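Diary, April: the bread and bowl runs
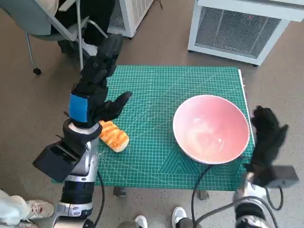 Bread on the left, bowl on the right, both hands up.

Finished the second block today, so I am writing it down before I go home and forget which numbers belong to which version.

The question is still the one Manuela put to us in the winter. If the robot learns a simple pick and place from demonstrations, does it help more to have many demonstrations from the same start, or fewer with the bread moved about and turned? We all had an opinion. Kam-wah thought the turning would matter most. I thought it would be the position, and that the hand would cope with the angle by itself.

We trained two policies. The first, which we call Ho after the old folder name, had 600 demonstrations with the bread always laid the same way. The second is Andanel, with 570, where the bread was put down at a different angle and place each time. I would have liked the two to match, but thirty of the Andanel recordings had a gap in the wrist data and Lotte would not let me patch them. She was right to be strict about it. I had already filled in three by hand before she saw, and I have now taken those out as well.

Today was all testing. Siu-fong laid out the bread from the printed list, Hok-lam held the stop button and I kept the sheet. We agreed beforehand what counts. The bread has to end up inside the bowl and stay there when the hand lets go. Touching the rim is allowed. Pushing the bowl off its place on the mat is a fail even if the bread goes in. We write down the grid position of the bread before every run, and I read it back aloud, which Siu-fong finds tiresome.

Ho went first, 101 runs. It should have been 100, but I started one before the list was turned over and we decided to keep it and say so in the notes. When the bread lay the way it had in training, Ho was very good and quick with it. When it was turned well away from that, the fingers came down along the wrong line and closed on one end. Sometimes the bread came up anyway and swung, and then it was luck whether it stayed held as far as the bowl. I had expected a gradual drop as the angle grew. What we got was a fairly flat stretch and then a sudden fall, and I want to plot that properly before I trust my memory of it.

Andanel was slower. It hangs above the bread for a moment before going down, and Hok-lam nearly stopped it twice in the first few runs thinking it had stuck. But it got the turned ones. Out of the same list it put 71 in the bowl, more than Ho managed, though I have not yet been through the doubtful ones with Lotte. There were a few where the bread sat on the rim and slid in afterwards. My view is they count. Hers may be different.

So Kam-wah was closer than I was. I told him at lunch and he was decent about it.

Things that may have spoilt the result, so that I can't pretend later that I didn't know:

The bowl has a shiny inside and the overhead lights make a bright patch in it. Both policies saw the same patch, but it moves if the bowl is turned, and we never wrote down which way the bowl was facing. From tomorrow there will be a mark on the underside.

The bread has stripes that run on a slant across the top. Manuela asked whether Andanel is reading the angle from the stripes and not from the shape. I have no answer to that. Tilley has a plain one at home from his daughter's kitchen set and will bring it in. If Andanel does badly with the plain one we shall have to say something much smaller in the paper than I had hoped to.

The right hand does nothing in this task and is meant to stay up beside the mat. In Ho it drifted a little in the long runs. I don't think it touched the bowl, but I would like to check the recordings from the far side.

We had one real stoppage, mid-afternoon, when the left wrist reported a fault and wouldn't clear. Siu-fong restarted everything, we repeated the calibration and lost forty minutes. I have marked on the sheet where the break fell. The runs after it look the same as the ones before, as far as I can tell by eye.

Lotte wants the sheets typed up before anyone talks about the result to the Zunudport people. I have done the first page. My back hurts from bending over the mat, and I still owe Hok-lam for lunch.

Tomorrow: mark the bowl, plain bread if Tilley remembers it, and start on the doubtful runs at half past nine.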